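Monday, March 4, 2019

Hi Ieva,

You asked for a page or two on where the Skoneck hall carpets stand before you release the second payment, so here goes. I'm writing this at the end of a long day with the windows open, so forgive the rambling!

## Where we are

The grant covers 1,888 square feet of carpet across the main hall, the stairs and the two reading rooms. The stairs and both reading rooms are finished. The main hall has had its dry soil removal and its first hot water extraction, and it's due one more pass on the long side, where the chairs get dragged in and out. After that it's only the edges and the spot list.

I'll say up front that we're behind on the hall. Gunārs Sakalauskas and I had planned to do it in one go, but the wool in there holds water much longer than the nylon on the stairs, and I wasn't going to risk browning it by going back in too early. So we've been doing it in strips, with the air movers on between them. Slower, yes, but I'd rather hand you a late carpet than a stained one.

## The stairs

These were the worst of the lot, and they came up better than I'd dared to hope. Forty years of shoes up the middle of every tread! We vacuumed each step twice (once up the pile, once down), then pre-sprayed and worked it with a soft brush before extracting. There's still a visible lane on the bottom few treads where the pile is worn, and no amount of cleaning brings worn fiber back. Heino Laur came over to look at it with me and he's fine with leaving it until the runner gets replaced.

## Reading rooms

The east room was easy. The west room has the old Vasiliauskas rug, which you'll remember we agreed to treat separately. I tested the reds in a back corner with plain water and again with the diluted cleaner, and the second test left a bit of pink on the towel. We stopped there and sent it to Abdelkrim Shehata at his wash floor in Wurndale, where he can do it flat and cold. He's quoted $357, including the fringe, and I've put that against the contingency line. Let me know if you'd rather see it listed somewhere else. 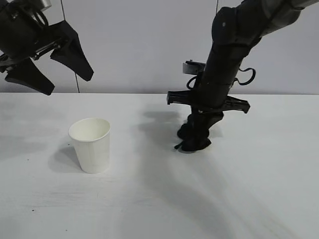

*White paper cup on a tabletop.*

On products: I've dropped the alkaline pre-spray for anything wool and moved over to Seso, the neutral one Inese Lapiņa suggested back in September. It needs a longer dwell time, so you stand around more, but the rinse is quicker and the pile feels softer to me afterward. I've been mixing it weaker than I first planned and haven't missed the extra strength, except on the coffee spots by the kitchen hatch. Those got a second round by hand with a white towel, blotting in from the outside. Two of them are gone and one is a faint ring that I'm still arguing with.

## Money

We've spent up to 80 percent of the first payment, depending on whether you count the deposit on the air movers, which we get back when they're returned. Labor is on budget. Cleaning supplies came in a little under, mostly from using less product, and the rug will eat that and a bit more. I don't need anything extra from you, just the second payment on the original schedule if you can manage it.

Receipts are scanned and in the shared folder, sorted by room. The one from the rental shop is hard to read, so I typed the details underneath.

## What's left

- Second extraction on the long side of the hall
- Edges and corners, by hand, all the way around
- Spot list (the ring by the hatch, candle wax under the piano, something black near the fire door that I think is bicycle grease)
- Rug back from Wurndale and laid on a new pad
- Protector on the stairs and the hall entrance only

I've taken the protector off the plan for the reading rooms. They don't get the foot traffic, and I'd like to put the money toward decent entrance mats, the long kind you take several steps on before you reach the carpet. Are you okay with that switch? It doesn't change the total, but it does change what you approved, so I'd like a yes in writing before I order.

We're down to 3 working days in the hall, and I've asked for them back to back so the furniture only has to move once. Gunārs has the keys if you want to stop by and see the stairs. Please come in by the side door, and wear clean shoes!

Talk soon, and thanks again for being so patient about the wool.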